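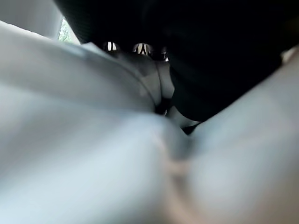

Pale gray and near-black, very close up

Bevia Throw
Item 898
$134
Colors: Pale Gray, Near-Black, Oat (back in July)

Free returns for 14 days, even if you've slept under it

I've been selling blankets long enough to be picky about them, and the Bevia is the one I keep on my own couch. I have two, a pale gray and a near-black, and they spend most of their lives piled on top of each other at one end, where I use them as a pillow, a lap desk and every so often as a blanket. If you came to this page from the sale section, sorry, the Bevia isn't on sale! It hardly ever is. I buy it in small lots from Bemell, and it's usually gone before I'd think about marking it down.

It's a cotton throw, woven in a double layer and brushed on one side. The brushed side is the soft one and most people put it against themselves, but I like the flat side in warm weather. There's no fringe. I get asked for fringe a lot and I understand the appeal, I just can't live with it (mine always ends up in little knots, and then the vacuum finds it). The edges are turned over and stitched down with a plain hem, which gives the corners a bit of weight and helps the whole thing hang straight when you drape it over a chair.

Size and weight

The throw is 40 inches wide and five feet long. That's on the small side, and I'd rather you knew before you order. It covers one grown person from the waist down with enough left over to tuck under your feet. It'll cover two people if they like each other and are both sitting up. It won't cover a bed. You can lay it across the foot of a full bed and it looks nice there, but on a king it looks like somebody left a towel out.

If you want something longer, the Peeters blanket is the same sort of cotton in a bigger size, though the weave is more open and it doesn't have the brushed side. A few customers have bought both and keep the Bevia for the couch and the Peeters for the bedroom, and that seems like a sensible way to do it.

As for weight, it's medium. You feel it on your legs but you can pull it around with one hand. I wouldn't call it a winter blanket unless your house is pretty warm to begin with. Mine isn't, so from the first frost on I double up, one gray and one black.

About the colors

Pale Gray is a cool gray. I want to be clear about that one, as it's the color that comes back to me most. In daylight it has a little blue in it. Under a yellow lamp it warms up and can look almost beige in the folds, and next to a true white wall it looks darker than you'd expect. If your couch is cream or tan, please get a swatch first. With a navy, charcoal or green couch you're pretty safe.

Near-Black is what it sounds like. It's a very dark charcoal that looks black in the evening and shows its gray in full sun. It also shows lint and it shows the cat. If you have a light-haired animal, you either buy the pale one or you buy a lint roller, and I've done both. The good thing about the dark one is that coffee doesn't bother it much.

Oat is a warm, sandy color and it's sold out until July. I don't take preorders anymore (I did it once, the shipment came late, and I spent weeks writing apology emails). There's a box at the bottom of this page where you can leave your email address, and I'll write you once when it's in.

Swatches are a dollar each, and I take that dollar off if you go on to order. Each one is cut from a real throw, so the brushing and the thickness are what you'll get.

Washing and drying

Wash it cold the first time, by itself, and expect some fluff. The brushed side sheds for the first two or three washes and then calms down. Clean out your dryer filter halfway through if you can remember to. After that you can throw it in with your other cottons, lights with lights and darks with darks. The near-black one can give off a little color the first time, so keep it away from anything you love.

No fabric softener, please. It coats the brushed side and after a few months you get a slick, flat feel that doesn't wash out easily. If you've already done it, a couple of washes with half a cup of white vinegar will bring most of the softness back.

Tumble dry low and take it out while it's still the tiniest bit damp. I hang mine over a door for the last hour. You can line dry it the whole way too, it just comes off the line a little stiff and needs a good shake. It'll shrink a touch in length with the first dry, and the size I've given is the size before that happens.

You don't need to iron it. You can, on the flat side.

Folding it so it stays folded

I get more questions about this than you'd think, and I suppose it's my own fault for always showing them in neat piles. Fold it in half the long way with the brushed side in, then in half again, and then bring both short ends to the middle and close it like a book. The brushed sides grip each other a bit and it'll hold on a shelf without sliding. If you fold it with the brushed side out it looks plumper, but it picks up every bit of dust going by.

For a basket, forget all that and just roll it.

What comes in the box

One throw, wrapped in paper, with a care card. I stopped using the plastic sleeves. The gift wrap option adds a cotton ribbon and I'll write a note by hand if you type one in at checkout. Keep it short, my handwriting gets worse as it goes!

What I don't love about it

Two things. The first is the shedding, which I've already gone on about. If you wear a lot of black you'll want to get those first washes done before you curl up under the pale one.

The second is snags. A double weave has a lot of little loops in it and a cat's claw or a ring can pull one up. Don't cut it. Turn the throw over, work the loop back through with a blunt needle and stretch the fabric gently in both directions, and most of the time it disappears. I've done this a dozen times on mine and could probably find two of the places if I really looked. A bigger pull leaves a mark, and there's not much I can do about that from here, though I do sell seconds when I have them, if you don't mind one that's already been through something.

How it compares with the Trikham

I carry the Trikham throw too, and people go back and forth between them, so here's my take. The Trikham is a wool blend and a good deal warmer. It's also itchier, at least on bare arms, and it can't go in the washing machine. For a cabin or a drafty reading chair I'd pick the Trikham. For a house with kids or popcorn in it I'd pick the Bevia every time. The Trikham has the nicer drape, I'll give it that. It sort of pours over the back of a chair, where the Bevia sits there in big soft folds.

Shipping

I pack orders most mornings and they go out the same day if you've ordered before I've had lunch. Small, isn't it, as shipping policies go, but I've kept to it so far. You'll get a tracking number by email. If you're ordering more than one color, they all go in one box and you pay shipping once.

I don't ship overseas at the moment.

Returns and exchanges

You have 14 days from the day it lands on your porch. Use it, see it in your own light, find out what the dog thinks. If it isn't right, write to me and I'll send a label. The only thing I ask is that you don't wash it before sending it back. Swaps between colors are free once, and I'll send the new one as soon as the old one has been scanned at the drop-off.

A few things people write in to ask

Pilling: a little, on the brushed side, mostly where your heels go. A fabric shaver takes care of it. Go lightly.

Using it outdoors: sure, on a porch or at a ball game. It soaks up dew like a towel, so put something under it on grass.

Babies: I don't sell it as a crib blanket and I wouldn't use it as one. For a stroller walk where you've got your eyes on everybody, that's up to you.

Matching pillow covers: there were some, and Bemell has stopped making them. I have a few near-black ones left in the odds and ends section.

Monograms: no, sorry. The brushed side puckers around the stitching. I tried it on one of my own and now it's the car blanket.

In stock: Pale Gray, Near-Black
Sold out: Oat

Page updated 2025-04-17

Add to cart
Order a swatch
Email me when Oat is back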